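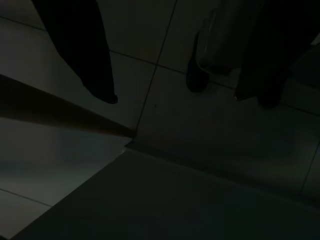
Residency Diary, Tudelmont Reading Room
December, first entry

The Reading Room opened to the resident at 8:30 this morning. The terms of the residency ask for a written record of each working day, to be deposited with the collection when the appointment ends. This entry begins that record.

The material under review is the correspondence of the Wulesov Seed Company, which traded by mail from a warehouse near the river until the firm was wound up. The company's letters came to Tudelmont in 90 boxes. The old finding aid gives 1,748 items, a figure that covers only the letters listed before work on the collection stopped. The remainder was never entered. The present appointment is for the unlisted portion, with a short essay to follow.

Boxes 1 and 2 were issued before lunch. Box 1 holds orders from customers, nearly all for beans and squash, folded in the envelopes in which they arrived. The clerks at Wulesov wrote the date of reply in blue pencil across the top corner. Where no reply was sent, the corner is blank. Several customers wrote again, and the second letter was usually pinned to the first. The pins have rusted. The conservation desk was informed and has asked that pinned letters be set aside in a separate folder until they can be treated.

Box 2 is of a different character. It contains complaints, among them a long exchange over a shipment of onion sets to a grower in Ngau. The grower held that the sets had been sent too late to plant. The company answered that the order form had been received without payment. Four letters passed between them, each more courteous than the one before, and the matter closed with a credit toward the spring catalog. The grower spent it on sweet peas. It was a pleasure to come across that order slip, filed by mistake among the freight bills.

The afternoon was given to the catalogs. The printing bill for one spring issue shows a run of 3,000 copies, with a note that the covers were to be done again in a darker green. No copy of that issue has been found in the boxes so far. A request was placed with the Tisex Library, which is understood to hold a partial set.

Some practical matters should be noted. The heating in the Reading Room was adequate until midafternoon, after which a coat was needed. Lamps are to be turned off when a desk is left, including for meals. Pencils only are permitted. The request slips for the following day must be handed in by 4:00, and today's were handed in at 3:50, with Boxes 3 and 4 requested together.

The evening was quiet. Supper was soup and the end of yesterday's bread. The notes from Box 1 were copied out in full after supper, and those from Box 2 as far as the third letter from Ngau. One word in that letter remains unread. It may be "frost" or "first," and the sense of the sentence allows either. The letter will be looked at again in the morning, by the window desk if it is free.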